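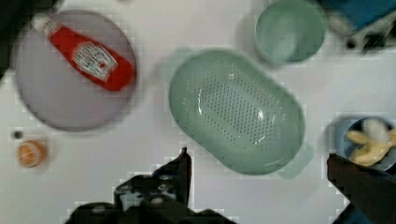

Re: [shop-arms] cable drag at the wrist, and what are you all using for props?

Rhodri Landeg wrote:

> Got my arm bolted down last night and it moves, which puts me ahead of
> where I was in October. Two questions for the list. First, how are
> you all running the cable to the gripper? Mine goes tight whenever the
> last joint turns past halfway and the whole wrist gives a little shudder.
> Second, what do you practice on? I've been using wood blocks and I'm
> bored to tears. My kids have a bin of play food I could raid but I
> wasn't sure if the shiny plastic would give the wrist camera fits.
>
> Rhodri

Hi Rhodri, and welcome to the bored-of-blocks club!

Cable first. I fought the same shudder for weeks and blamed the motor the whole time. I swapped the motor. I re-tuned everything. Then one evening I unplugged the gripper, ran the exact same move, and it was smooth as butter, so there went a weekend of tuning. What fixed it for me was giving the cable way more slack than looks decent. I let it hang in a big lazy loop off to the side of the gripper and only tie it down again farther back on the arm. It looks awful and it snags on things if you're careless, but the shudder is gone. My loop started out at 340 mm of free cable and I think I could trim it, I just haven't wanted to touch it. The plug on mine is a Molix and the latch is kind of weak, so please put your strain relief on the arm side and don't let the plug take the pull.

One warning about the loop. If you drive the arm low over the table, the cable will happily sweep your props around. I now keep the small stuff away from that side, or I add a waypoint so the arm comes in higher and drops straight down (slower, but I get fewer surprises).

On props – raid the bin! Play food is great. My table has a pale green colander, a ketchup bottle, an orange slice, some dishes and a little toaster oven off to the right, and I've gotten more out of that pile than I ever did out of blocks. The colander is the one I keep coming back to. The wide rim gives the fingers something to go for, and the little tabs on the ends are a nice harder target once you're feeling brave. It's also light enough to skate if you come in crooked, so you find out about your alignment right away.
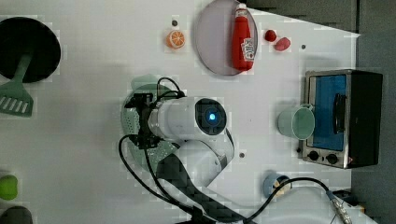 I run everything from the same home pose, and I'd suggest you do that too before you record anything you care about. Park the arm, look at the table, put the props out, then go. I skipped that step early on and ended up with 276 runs where the start position wandered all over, and I threw out most of them. These days I do 12 in a row, take a break, and check the folder before doing any more.

As for shiny plastic, yes, you'll get glare. I get a bright spot on the colander from the overhead light and it bothered me a lot at first. I tried taping a sheet of baking paper over the lamp, which helped some. Moving the lamp helped more. The pastel stuff on a white table is also lower contrast than you'd like, so if you're picking by color, start with something red. Ketchup is your friend here.

Oh, and blur. If your wrist camera pictures look smeary while the arm is moving, try slowing down the last stretch of the approach before you go shopping for a new camera. I have mine wait 2 seconds over the target before it closes the fingers. Overkill, probably, but I never got around to testing a shorter wait.

Couple of things I'd like to know back from you. Which fingers are you running, the stock ones or printed? And is your table bolted to anything? Mine picks up a wobble when the arm stretches all the way out and I'm debating whether to brace the legs or just add weight underneath.

If you want my mount files for the cable tie-down, say so and I'll put them in the list folder tonight. They need one more cleanup pass – the left hole is a hair too tight and you'll have to drill it out.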